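Sedo 手持夹爪采集套件值得租吗？主要想采卧室收拾类的数据

提问者：Nermin Soylu

我们团队准备做一批家务任务的示教数据，先从卧室开始：捡垃圾进桶、叠毯子、把床上的小件归位。手上没有遥操作用的机械臂，预算也不够买，所以在看 Sedo 的手持夹爪套件租赁。一套是左右两把夹爪，加上充电座和一个收纳箱，押金另算。

销售给的方案是先租 2 套，采满 1,000 条以后再谈续租价。我问了几个问题，对方回得比较笼统，只说“家庭环境完全没问题”。

我关心的是这几件事：

一，房间窄，床和旁边的矮台之间只剩一条过道，两手同时操作会不会经常互相挡住。

二，软的东西（纸巾、塑料袋）夹取时数据质量怎么样。

三，交付的数据能不能直接用，还是要自己再清洗一遍。

另外也有人推荐 Verbruggen 的上门采集服务，由他们派人来采，按条收费。有两家都用过的朋友请讲讲。

Hemi Hollis

我们去年租过 Sedo，用了一个多月，后来把其中一部分任务转给了 Verbruggen。按你的三条说。

过道窄的问题确实存在，但主要看任务怎么设计。垃圾桶放在过道里，两手张开的时候一边伸到矮台上方，一边伸到桶沿上方，空间就基本占满了。我们的做法是规定主手和副手，副手没有动作时收到身体一侧，不要停在桶口上面。改了之后返工少了很多。
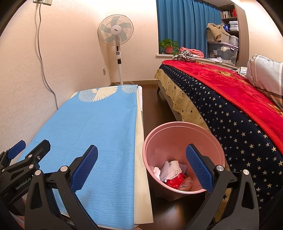 收纳箱里的充电座能不能同时给两把夹爪充电？

可以同时充。两个充电位是独立的，指示灯分开显示，一把先充满了不影响另一把。建议午休时都放回去，下午就不用中途停下来换。

软物体这块，纸团和揉皱的纸巾没什么难度，薄塑料袋要差一些。袋子容易夹到一层、漏掉一层，抬起来以后形状变化大，后期标注的人对“是否夹稳”的判断也不一致。我们第一批抽检 300 条，退回 37 条，大部分都是塑料袋。后来在操作说明里加了一句，夹住以后先停一下再抬，第二批就好一些。

数据交付方面，Sedo 给的是原始视频和轨迹，时间已经对齐，但没有切分。你要按任务分段，得自己写脚本，或者买他们的切分服务。切分服务我们试过一周，边界切得偏早，放手那一下经常被切到下一段里去，最后还是自己做了。

再提醒一下背景。卧室里花色多的床品、毯子、窗帘不用特意收起来，模型以后要面对的就是这种房间。但是同一间房不要采太多条，宁可多换几个房间。我们就吃过这个亏，前期全在一间样板房里采，换了地方成功率掉得很明显。

租期方面，合同是按自然月算的，月中开始不划算。我们九月中旬提的货，第一个月等于只用了一半，后来跟他们谈，下个月给减了一点。签之前把这条问清楚。

Noeline Ormsby

没租过 Sedo，只用过 Verbruggen 的上门服务，说一下供参考。

优点是省事，人和设备都是他们的，你只要提供任务清单和房间。缺点是操作员不固定，每个人的习惯不一样，有的人动作很快，有的人每一步都停。如果你对动作节奏有要求，要在合同里写清楚，最好附一段示范视频。另外他们周日不上门，住户只有周末在家的话，排期会比较麻烦。

价格我不方便说，量小的时候比租设备贵，量大了要看你们自己有没有人手。

Bevan Hollis

租就行了，别买。这类设备更新快，我们买的那套现在配件都要等。夹爪前端的软垫算耗材，问清楚租金里包不包，我们那次是不包的。

Nermin Soylu

谢谢各位。软垫的事我去问了，租金里含一副备用的，再多要另付。月租的起算日期他们同意改成按提货日算，已经写进报价单。打算先租一个月，塑料袋的任务单独列一类，抽检比例提高一点，其他的照 Hemi 说的主副手规则来。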